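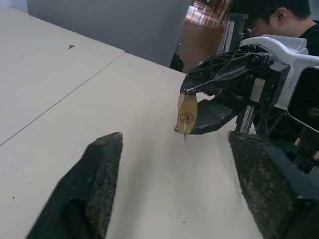

Unit 2: Elimination formats in reality television

An elimination show needs a rule the viewer can follow without help. In Lokthorpe, the series we use all term, one contestant leaves per episode and the host reads the name last. Sketch the season as two blocks of episodes, one before the midseason break and one after it. Two pale tabletop panels butted together, with a thin gray seam where they meet, give you the shape of the diagram. Mark the break the same way, as a single line.

Terms to know
Edit – the order and weight given to each person's footage.
Confessional – a solo interview, often recorded later than the event it comments on.
Recap – the opening minutes that tell viewers what to remember.

Viewing: Lokthorpe, episode 13, from minute 29 to minute 43. Write down each cut to a confessional and who is speaking.

Reading: Natanael Toledo, "Who Goes Home," section 2. Bring your notes on 26th August. The longer paper is due in December.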